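Events > Book Fair > Stock and Stall Checks

We use cookies to keep this site working and to count visits. By staying on the page you accept them. Manage settings

PRE-OPENING CHECK – HISTORICAL FICTION HALL, PRUNITZ BOOK FAIR
Date: October 14, 2020
Areas: front tables, Clundo signing corner, back stock, loading door
Key: OK / FIX / RECHECK

1. Aisles clear, full width – FIX
Two pallets of the Lau trilogy parked in the center aisle. Boxed set, heavy. Move before doors, not after. Told them the same in April.

2. Table load – OK
Front tables holding. Hardcovers flat, paperbacks on top. Stack by the pillar was leaning, took it down to knee height.

3. Tall shelving fixed to wall – FIX
Units 1 to 4 fine. Unit 5 has one bracket, should be two. Saga omnibus editions are on the top shelf of that one, of course. Bring them down to the bottom shelf till the bracket is in.

4. Floor load, back stock – RECHECK
Sheet says 3000 copies. Limit posted on the wall is for the old layout, before the partition went in. Need the new figure from the building office.

5. Chairs, reading area – OK
105 set out, rows linked. Gap at each end of row kept. One chair with a split seat, pulled.

6. Hall capacity sign – FIX
Sign by the door says 211, fire plan says 170. Go with the lower until someone sorts it. Tape over the sign today.

7. Exits – OK / FIX
Main and side OK. Rear exit opens but sticks at the bottom, needs a shove. Cilel banner was hanging accross the exit light, now moved left. Check it hasn't crept back.

8. Extinguishers – OK
Both in date, both on hooks. Pin and seal good.

9. Cables – FIX
Microphone lead for the author talk runs over the walkway. Cover strip is too short by about a yard. Second strip in the loading bay cupboard – not seen today.

10. Display props, Clundo corner – RECHECK
Swords are foam, fine. Shield is real metal and only resting on the easel. Wire it or lay it flat. No candles, battery ones only, this was agreed.

11. Box cutters – FIX
Three left open on the unpacking table next to the signed copies. Blades in, cutters in the drawer.

12. First aid box – RECHECK
Short on bandages, eyewash missing. Reorder.

13. Step stool – OK
Feet good. Use it. Somebody was standing on a carton of Lau book two.

Overall: not ready to open. Items 1, 3, 6, 9 and 11 before the public comes in. Rest by end of day. Recheck sheet to go on the same clipbord, signed on the back.

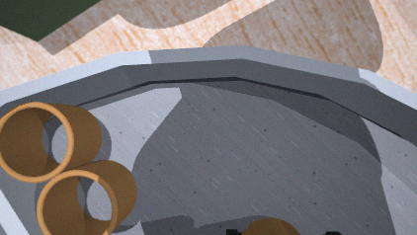
Gray tray with orange-brown cylinders, computer rendering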